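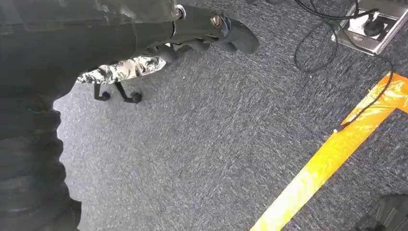 Chapter 2
Household and shop-floor chores: what machines can do so far

A chore is a task that a person does without much thought, in a place that was laid out for people. Both halves of this definition matter to the engineer. The first half means that the task has rarely been written down, so there is no specification to design against. The second means that the surroundings vary and will go on varying after the machine is installed. Consider a floor. To a person asked to tidy a room, a grey carpet with a floor outlet, a few loops of black cable and a strip of yellow tape is simply the floor. To a machine, each of these is a separate question. The cable is thin, dark and flexible, and it must be neither picked up as litter nor dragged along. The tape lies almost flat but reflects light strongly where it wrinkles, and a depth sensor may return nothing useful from it. Draped cloth with a camouflage print is harder still, as the blotches in the print can be mistaken for folds and the true edge of the cloth is easily lost.

This chapter asks how far present machines have come with such work. It deals with single-arm and two-arm manipulators fitted with simple grippers. Vacuum cleaners and lawnmowers, which move over a surface without grasping anything, were treated in Chapter 1 and are mentioned only for comparison.

2.1 What counts as doing a chore

Claims about chores are difficult to compare. A machine may be said to fold towels when it has folded one towel, of a known size, placed flat in front of it by an operator. We follow Mirani's scheme, in which a chore is broken into four stages: finding the object, taking hold of it, changing its position or shape, and leaving the workplace fit for the next task. The last stage is the one most often left out of published trials. A shirt that has been folded and then knocked to the floor as the arm withdraws does not count as done.

Three further conditions are recorded for every trial in this book:

Supervision – whether a person was watching, and whether that person was able to step in.
Resetting – who returned the objects to their starting positions.
Time – measured from the instruction to the end of the fourth stage, with pauses included.

2.2 A worked case: the Jekolano trials

Laiba Mirani and Florencia Painemal tested a Pelen arm at the Jekolano workshop over one August. The machine was given 150 attempts at clearing small items from a floor into a tray. It completed all four stages in 37 of them. Most failures occurred at the second stage, and cloth and cable together accounted for the greater part. Rigid objects with flat sides gave little trouble once found.

The result should be read with care. The success rate is just under 25 per cent, but the attempts were not independent: a failed grasp often moved the object to a worse position for the next one. Painemal later repeated the work at the Tautahi site with the lighting changed and the same items. Her figures are tabulated in Section 2.5, where the effect of glare on the grasp planner is taken up in detail.

Before reading further, the student should be familiar with the terms reach, payload and compliance as defined in Chapter 1. Compliance in particular is used throughout what follows in its mechanical sense – the amount by which a joint or finger gives way under load.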